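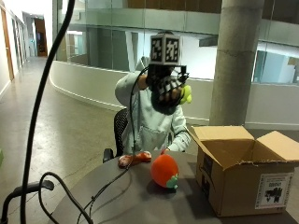 Skevix Head Rig, for collecting hand and head demonstrations

I built the first Skevix because I was sick of teleoperating. If you've ever spent a Friday afternoon steering an arm with a joystick to get a few dozen usable pick-and-place runs, you know the feeling! With this one you sit down, put the rig on, and do the job with your own two hands. Your policy gets to learn from a person moving like a person.

What you get is the headgear, with the marker cube already fitted on top, and one long cable. The cube is there so a fixed camera can work out where your head is pointing (any fixed camera you've calibrated will do, I use the Avar bracket to hold mine). Please don't peel the markers or put tape over them. Fingerprints are fine, glossy tape is a disaster under skylights.

I like to start people off with soft toys and an open cardboard box. Plush is forgiving, it squashes differently every time you grab it, and you can drop it all day long. Put the toys down somewhere new between takes, use both hands if that's how you'd do it, and keep your sleeves pushed back a bit if the wrists matter to you. Once your pipeline is happy with that, move on to dishes or whatever you came for.

Fit: one size, with a ratchet at the back. Hoodies are OK, just leave the hood down. Glasses go on first. I can wear mine for a whole morning, but I'd plan on a break every 4 takes for anyone new to it, mostly for the neck.

Recording: the Sandoval logger is included and writes one folder per take. It stamps everything on the same clock, so you won't be lining up files by hand. My own plush-sorting set is up to 2520 takes, and I threw out 927 before that while I was still learning to route the cable (down the front of the chest, then across the table, with enough slack to lean forward).

Things I'd still like to fix: the cable, obviously. A wireless version is on my bench and it drops packets, so it's staying on my bench. The chin section is also bulkier than I want, and drinking coffee with it on isn't going to happen.

Orders ship from Todport. The December batch is open now, and if you're kitting out more than one station, write to me first and I'll pack the cameras' calibration boards in the same carton.

Part no. 3663. Spare cubes and ratchet straps sold separately.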